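30. November 2021 | Ans Wouters
Lesezeit: 3 Min.

Tischplatten im Werkraum: Reinigung und Belegung

Die weißen Tischplatten werden ab Januar nach einem einheitlichen Verfahren gepflegt. Bisher kamen je nach Schicht unterschiedliche Mittel zum Einsatz, mit entsprechend ungleichmäßigem Glanzgrad.

Zur Grundreinigung dient Denmont Neutral, 40 ml auf einen Eimer Wasser. Aufgetragen wird mit dem flachen Tuch, nachgewischt mit klarem Wasser. Scheuermilch ist nicht mehr zulässig. Kleberückstände von Markierungsband werden mit dem Kunststoffschaber abgehoben, Reste mit Plulard-Löser entfernt. Schleifpapier, auch Körnung 800, bleibt im Schrank.

Aussparungen in der Platte sind vor dem Wischen auszusaugen. Flüssigkeit darf nicht in die Schnittkanten gelangen, das Trägermaterial quillt. Verschraubte Flansche werden nur trocken abgewischt; die Schrauben werden dabei nicht nachgezogen.

Kleinteile wie Klötze und Winkel gehören nach Gebrauch in die Munico-Kästen, sortiert nach Farbe. Was über Nacht liegen bleiben muss, erhält eine Karte mit Datum und Kürzel. Ersatztücher sind unter der Artikelnummer 1551 zu bestellen.

2 Kommentare | 3-mal geteilt

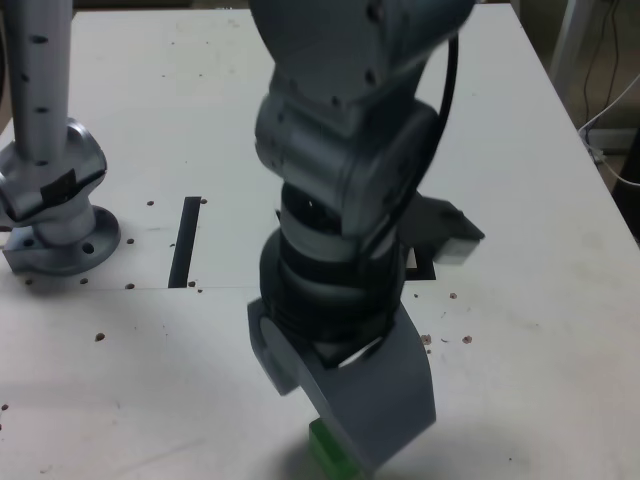

Kaewkla merkt an, der Löser müsse mindestens zwei Minuten einwirken, sonst schmiere der Kleber nur, und fragt, ob die Karten auch für die Regalböden gelten.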